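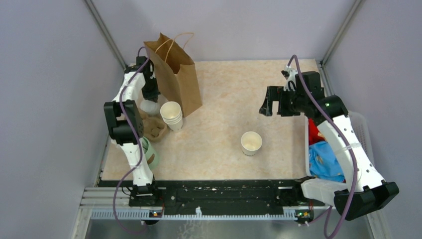
Slide 2. Why we looked at half-time punditry

Notes for the Skomimton broadcast workshop, 2014-09-08. Slide numbers match the handout. Slide 1 is the title and stays up while people sit down.

The subject is the half-time analysis segment in televised football, and how the clips in it are chosen. Say early that this talk does not cover the full-time programme. That has a longer running order and different rules on advertising breaks.

Half-time is 15 minutes. After the adverts and the return to the commentary box, the studio at Maglaya had 7 minutes of usable air. Two pundits and a presenter share it. Clip time comes out of the same allowance.

Slide 3. What was logged

We logged 44 matches from one season, all league fixtures, all shown live. Cup ties were left out. For each match we wrote down the clips shown, the minute of play each clip came from, who asked for it and whether it was annotated on screen.

Total clips logged: 200. Goals replayed in the opening summary are not counted. A goal shown again during discussion is counted once.

Pause for questions on the counting rule. It was disputed at the Bratik session, and the definition on the handout has been reworded.

Slide 4. Where the clips come from

Point to the left-hand column first. Clips cluster in the last part of the half. The operator starts building the package before the whistle, so early incidents ought to be well covered, but pundits drop them when something happens late on.

A missed penalty or a red card displaces everything else. In 8 matches the planned package was abandoned completely. The clips were cut again during the advert break, and two went out without annotation.

Do not read out the table. Leave it up and move on.

Slide 5. Annotation

Annotation means arrows, circles, shaded zones and the frozen picture. The Protard system was used throughout, operated from the gallery. Pundits did not touch the screen themselves until December, when the touch table was installed.

After the change, clips ran longer. A pundit drawing his own line talks while he draws it, and the next clip slips. The presenter then has to close early or drop an item — usually the item on the losing side.

Slide 6. Who asks for the clip

Three sources: pundit, producer, operator. Requests by the operator are under-recorded, as many were made over talkback and not written down. Treat that row with care.

Former defenders asked for more clips of defending. Mention it, but the panel was small and the same faces came back most weeks.

Slide 7. Points for discussion

Should the package be locked before the whistle? The gallery staff favoured this. The pundits did not.

Should each pundit have a fixed share of the clips? Tried briefly at Maglaya and dropped.

Is a tactical clip worth its time if the viewer has seen the incident twice already? No data on this — we did not survey viewers.

Slide 8. Contact and handout

The logging sheet is on the last page of the handout, with the counting rule printed underneath. Copies at the door.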